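Home-Built Kitchen Arm Moves From Garage to Countertop

March 22, 2022

A robot arm that two hobbyists have been putting together since last year has left the workbench and is now being tried out on a kitchen counter. The builders, Masanobu Ogura and Jawad Talpur, call it Mallo. They assembled it in Ogura's garage and at the Tuhiwai shared workshop, where both men are members.

The pair met at a soldering class at Tuhiwai and found they were each planning a small arm. Ogura had already printed most of a shoulder joint. Talpur had a box of motors and a half-written control program. They agreed to combine the two projects and split the cost of whatever they still had to buy.

Members of the workshop first saw Mallo move in February, at an open evening where it was clamped to a table and made to pick up wooden blocks. It dropped several of them. Ogura said the trouble came from play in the wrist, and he has rebuilt that joint twice since then.

"The blocks were fine for learning," he said. "But they are all the same shape, and they don't mind being squeezed. In a kitchen almost everything minds."

The move to the kitchen was Talpur's idea. He wanted the arm to deal with ordinary clutter — cutting boards, bowls, jars, small appliances — without clearing the counter first. The builders work in sessions of 20 minutes, stopping between them to check the cables and let the motors rest. They keep a paper log of each session, and the log had reached 166 entries by the time of the workshop's last members' meeting.

For now the jobs are simple ones. The arm is asked to pick up a light item, carry it over a cutting board and set it down, or to move to a container and hold its position above it. One of the builders stays within reach of the power switch the whole time. Knives are put away before the arm is turned on, and the stove is not part of any test.

Most of the recent work has gone into the cameras. A view from the wrist shows what is under the gripper but very little of the rest of the counter, and the gripper itself hides part of what it is reaching for. Talpur said he spent several evenings moving the camera mount by small amounts before he was satisfied with it. A view from overhead helps with the larger layout.

Marble patterns have been another headache. The control program looks for the outlines of objects, and in early sessions it took some of the gray veins on the countertop for edges. Talpur changed the way the program handles low-contrast lines, and he said the false readings have dropped off, though they still turn up in the evening when the light is poor.

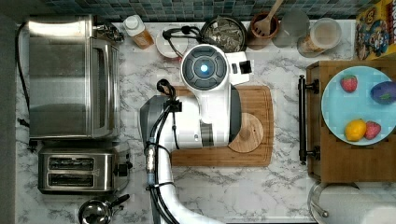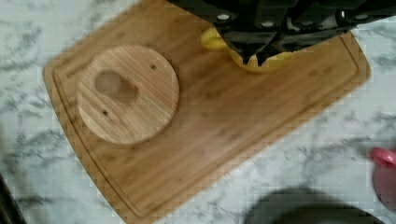
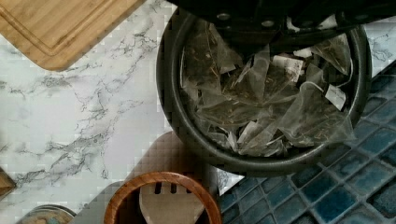

Mallo at work on the kitchen counter.

The next change will be to the finger pads. The present ones grip hard plastic well but slide on anything waxy, and Ogura has been cutting test pads from different grades of rubber sheet. He plans to fit a new set before the two bring the arm back to the workshop.

Talpur is working on the software side of the same problem. He wants the arm to notice when an item starts to slip and close the fingers a little more — something it now does only when told to. He has a version running on his desk with a spare gripper, but it reacts too slowly to be put on the full arm.

Neither builder plans to sell Mallo. They intend to share the drawings and the parts list with other members of Tuhiwai once the wrist design has settled down. Ogura said he did not want anyone to copy the current version, as he expects to change the bearings again.

Two other members have already asked to build arms of their own from the plans. The workshop has set aside a shelf near the drill press for their parts and will let them use the large printer in the mornings, when it is usually free.

Mallo is due back at the workshop for the next open evening. Visitors will be able to watch it run, and Talpur will have the log on hand for anyone who wants to read through it. Members who would like to help with the finger pads can leave a note for Ogura at the front desk.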